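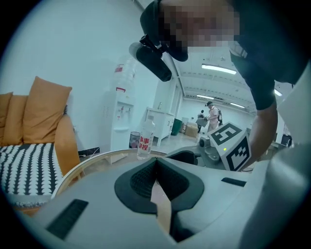

Duangjai Saithong said the price was too low and that she would not sign anything before lunch.

Her brother had the papers in a plastic sleeve. He had carried them up from the car and he kept one hand on them while he talked. The offer was from Tremia, which already owned the land on both sides of the orchard, and it came to 2,440 a month for ten years, with the house left out of it.

"The house can't be left out," she said. "The well is on the house side."

"They know about the well."

"Then they know what it's worth."

He went out to look at the trees. She heard him go down the back steps and cross the gravel. It was November and the picking was finished, and the ladders were stacked against the shed where their father had always stacked them, on the north wall, under the gutter that leaked.

She called Sólveig Bjarnason, who had sold her own place the year before.

"Did you read all of it?" Sólveig asked.

"Twice."

"Read the part about the road."

The part about the road was on the ninth page. It said that Tremia could widen the road as needed and that the owner would not object to the removal of trees within its course. There was a map, but the road on the map stopped at the property line, and on the other side there was only white paper.

"They took my whole first row," Sólveig said. "I drive by it sometimes. It's a good road."

Duangjai wrote the word road on the back of an envelope and put a line under it. Then she asked how Sólveig liked living in town.

"The heat comes on by itself," Sólveig said. "I sleep later. I had to give away the dog."

When her brother came back his shoes were muddy and he took them off by the door. He said there were 921 trees. He had not counted them; it was the number on the old insurance form, and he had found the form in the shed, in the coffee can with the grafting tape.

"It was 921 before the ice," she said. "We lost some."

"How many?"

"Dad never wrote it down."

He sat. He told her that he owed money on the truck and that his wife wanted to move closer to her mother. He told her the amount, 3,506, and she was surprised, having expected something much worse. She had been angry with him since the spring over a debt she could have paid out of her savings.

"You could have asked me," she said.

"I'm asking now."

"No, you're asking me to sell the orchard."

He laughed, and after a moment he put the papers on the chair next to him. She made rice and fried two eggs, and they ate without talking much. He wanted to know if the Sukprasert boys still came for the windfalls. She said they came with their own kids now, and that the younger one had gone bald.

At two o'clock the woman from Tremia called. Duangjai answered in the hall. The woman asked if they had had time to look things over, and Duangjai said they had, and that she wanted to see a map with the rest of the road on it.

"That hasn't been drawn yet," the woman said.

"I can wait for it."

"The offer is good through the end of the month."

"All right," Duangjai said, and thanked her, and hung up.

Her brother had put his shoes back on. He was standing at the kitchen window with the checkbook she kept in the drawer, holding it shut.

"Is there a pen?" he asked.

She gave him the one from the envelope. He handed it back to her along with the checkbook, and she sat down and wrote in his name. Afterward they went out together to move the ladders to the dry side of the shed.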